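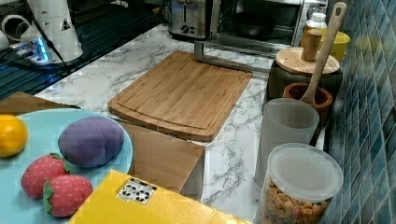
調理台の作業面。竹製まな板、玩具の食品を載せた水色の皿、手前に黄色い箱。

# 卓上アーム「Zalton」製作参加者の募集(共同工房Etora)

掲載:2020年7月18日

共同工房Etoraでは、家庭の調理台で小物を移動させる自作アームZaltonの製作参加者を募集する。募集区分は機構、制御、評価の三つ。雇用ではなく、材料費を工房が負担する形の共同製作である。複数区分への応募も可とする。

## 1. 製作の概要

Zaltonは、調理台の上で食品や食器を把持し、指定した場所へ置くことを目的とした単腕のアームである。4月に設計を開始し、現在は関節部の二次試作と制御ソフトウェアCaiの改修を並行して進めている。把持対象は当面、軟質の玩具と軽い樹脂容器に限る。刃物、ガラス、加熱中の器具は扱わない。

主な仕様は次のとおり。

| 項目 | 内容 |
|---|---|
| 構成 | 単腕、据え置き |
| 最大到達距離 | 824 mm |
| 設計上の作業面高さ | 900 mm |
| 先端 | 平行二指、指先は交換式 |
| 制御 | Cai(工房内で開発、Linux上で動作) |
| 電源 | 外部直流電源、非常停止は独立回路 |

到達距離は先端の中心で測った値であり、指先の長さを含まない。指先を長尺のものに交換した場合、手首のトルク余裕が不足することが分かっている。この点は機構担当の最初の課題になる。

## 2. 作業環境

製作と加工はEtoraの工作室、動作評価はTratwoodの住戸にある台所で行う。台所は普段も使用されている場所で、評価用に物を片付けることは原則としてしない。トースターも保存容器も置いたままの状態を標準条件とする。

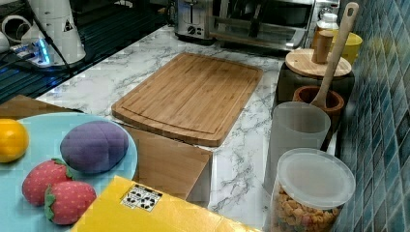 調理台の右寄りに保存容器、白い半透明のカップ、木の器。奥にトースターとオーブントースター。壁は青緑の小型タイル。

作業面は白地に灰色の筋が入った大理石模様である。模様と物体の輪郭が混同されやすく、Caiの領域分割では誤検出の主な原因になっている。半透明の容器についても、輪郭の欠けと奥行きの欠測が残っている。金属面の映り込みは対策を試験中で、方式は決定していない。

まな板は天板に対してわずかに斜めに置かれ、手前の縁が張り出す。水平面を前提とした接近動作では、縁の付近で指先の高さが合わない。現行版のCaiは作業面を単一の平面として扱うため、まな板と天板を別の面として推定する処理を追加する予定である。

## 3. 募集区分と担当内容

### 3.1 機構

- 肘関節および手首関節の減速部の再設計
- 指先の形状検討と試作(軟質物用、円筒物用)
- 可動部の配線経路の見直し
- 組立手順書の改訂

3D CADの使用経験を必須とする。使用ソフトは問わないが、STEP形式で受け渡しできること。工房の旋盤とフライス盤は、講習を受けた者のみ使用できる。未受講の場合は参加後に受講する。樹脂部品の造形機は予約制で、製作用の枠を別に確保してある。

### 3.2 制御

- Caiの作業面推定処理の改修
- 把持位置候補の生成と順位付け
- 関節電流による接触検出のしきい値調整
- 記録データの整形と再生ツールの保守

C++またはPythonで、他人の書いたコードを修正した経験があること。ロボット用ミドルウェアの経験は問わない。Caiの通信部分は独自実装で、文書は十分に整備されていない。読みながら補う作業が含まれる。

しきい値の調整は実機で行う。シミュレータもあるが、軟質物の変形を扱えないため、玩具の果物に対する把持力の検討には使えない。イチゴ形の玩具は葉の部分に指先が掛かることがあり、把持点から葉を除外する処理が未着手である。

### 3.3 評価

- 試行手順の作成と実施
- 成否および失敗の種類の記録
- 物品配置の再現と管理
- 記録の集計

電気・機械の知識は不要。同じ手順を崩さずに繰り返せること、記録を当日中に入力できることを条件とする。これまでに保存した試行記録は1231件ある。このうち初期の記録は失敗の分類基準が現在と異なり、映像を見ながら付け直す必要がある。評価担当の当初の作業はこの付け直しが中心になる。

失敗の分類は、未検出、位置ずれ、把持不成立、搬送中の落下、置き位置の逸脱、周辺物との接触とする。一つの試行に複数の失敗が含まれる場合は、最初に起きたものを主分類とし、残りは備考欄に書く。周辺物との接触は軽微であっても記録する。

## 4. 評価課題

現時点で予定している課題を示す。対象物と順序は変更する場合がある。

1. 水色の皿から玩具の果物を一つ取り、まな板の上に置く
2. まな板の上の果物を皿に戻す
3. 半透明のカップを持ち上げ、同じ位置に戻す
4. まな板の上に置かれた複数の果物から、色で指定されたものだけを取る

課題3は指先の改修後に実施する。木のスプーンは器から斜めに突き出た姿勢になることが多く、アームの経路上の障害物として扱う。把持対象にはしない。中身の入った保存容器も同様とする。

皿の位置は試行ごとに変更し、調理台の横の卓上に置く場合も含める。高さの異なる面の間での移動となるため、経路生成に時間がかかる。許容時間は制御担当と評価担当で協議して決める。

## 5. 参加条件

- 製作期間を通じて継続して参加できること
- Tratwoodまで自力で来られること(評価担当は必須、他の区分は必要時のみ)
- 工房の安全規則に同意すること
- 高校生以下は保護者の書面による同意を得ること

活動は全8回を一期とし、一期ごとに継続の可否を確認する。回と回の間の作業は各自の裁量に任せるが、共有リポジトリへの登録は次の回の前日までに行う。日程は参加者の決定後に調整する。

室内での作業時はマスクを着用し、同時に台所へ入る人数を制限する。体調不良の場合は参加を見合わせること。制御担当の作業の多くは遠隔で可能であり、実機への接続は立会者がいるときに限って許可する。

## 6. 費用と権利

材料費、外注加工費、電子部品費は工房が負担する。購入前に品番と数量を連絡すること。事前連絡のない購入は精算の対象外とする。交通費は評価担当に限り実費を支給する。報酬はない。

設計データとCaiのソースコードは、一期の終了後に公開する。参加者は自分の担当部分を、出典を記したうえで自由に利用できる。台所で記録した映像は住戸内の様子を含むため、公開の対象とせず、複製の持ち出しも認めない。

## 7. 安全上の取り決め

- 通電中は可動範囲に手を入れない
- 非常停止ボタンは操作者の手の届く位置に置く
- 単独での実機運転は禁止
- 電源タップと給電ケーブルは水切りの周辺から離し、運転前に確認する
- 運転中はトースター類を使用しない

接触検出は安全機能として認めていない。検出が有効な状態でも、上の取り決めをそのまま適用する。

## 8. 応募方法

工房の受付窓口、またはEtoraの連絡フォームから次の項目を送ること。書式は自由。

- 氏名または通称、連絡先
- 希望区分(複数の場合は優先順)
- 関連する製作物または作業経験。図面、コード、写真の添付可
- 参加可能な曜日と時間帯
- 所有機材のうち持ち込みを希望するもの

機構と制御の応募者には、書類の確認後に短い面談を行う。面談では添付資料の内容について質問する。評価の応募者には、面談の代わりに試行記録の付け直しを一部体験してもらい、分類の一致度を確認する。

定員に達した区分から受付を終了する。選考結果は応募者全員に連絡する。提出された資料は選考後に削除し、返却はしない。見学のみの希望も受け付けるが、台所での評価は見学の対象外とし、工作室での組立作業に限る。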